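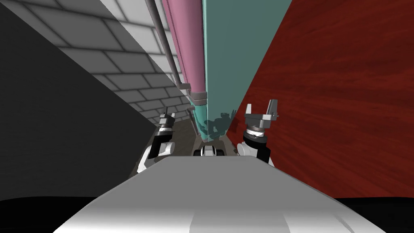 Page last changed: January, 4:10 p.m.

The Gap

The rehearsal started at six in the morning, before the line came up. I sat at the desk in the old tool crib at Edville and drove the unit down the service corridor in the model, with the red wall on my right and the dark wall on my left. The pink pipe was the reference. Drellness had drawn it pink in the model so that operators would stop confusing it with the thin grey one beside it. In the real plant both were the same dull color under the same dust.

The procedure had 8 steps when Drellness delivered it. By winter it had 90. Most of the additions were mine. I knew the corridor because I had worked in it for eleven winters, on my side, with a wrench in one hand and a lamp in my teeth. The coupling on the wide pipe needed to be checked on every shift. It took a person with narrow shoulders, and the plant had two of us.

The other one took the transfer to Lapointe in the fall. She was offered the desk first. She tried it for a week and said that her hands did not know where to be. I signed for her locker key and her lamp, and the lamp went back to stores.

My pay grade changed from Mechanic to Remote Mechanic. The rate was the same. The boot allowance was removed, and a chair was issued.

At step 31 the unit stops short of the coupling and both arms come up with the fingers pointing at the ceiling. I wrote that step. In the first version the arms went forward low, and the right one touched the wood at the same place every time. I had touched the wood there too, with my elbow, for years. There was a smooth patch on the real wall at that height. I asked Drellness to add it to the model. The reply said that the patch had no effect on clearance and the request was closed.

The live run was at seven. The screen changed from the model to the plant, and the colors went out of it. I brought the unit in at low speed. The wheels crossed the floor joint, which I saw as a small jump in the level reading and still felt in my knees. The arms came up at step 31. The left gripper went to the coupling and closed. The torque value was inside the limits and the log accepted it.

The log has a field for remarks. On the old paper sheets the two of us used it for everything: bearing noise, a smell of hot varnish from the panel side, whose turn it was to buy coffee. The new field accepts 2,000 characters. For most of the fall I left it blank, and the system filled in "none."

Rukusgate, who owned the plant by then, sent a form in December asking each remote mechanic to list any knowledge not captured in the procedure. It was due by the end of the shift. I wrote that the coupling ticks when the boiler is cooling, that the tick is normal, and that if it stops somebody should go and look. The form came back with a question. It asked which sensor reported the tick.

I answered that there was no sensor. Then I backed the unit out - steps 74 to 90, arms folded, low speed - and drew a lamp from stores. The gap was colder than I remembered. I put my elbow on the smooth place in the wall and waited for about 2 minutes with my head turned toward the pipe.

It was ticking. I went back to the desk and typed that in the remarks.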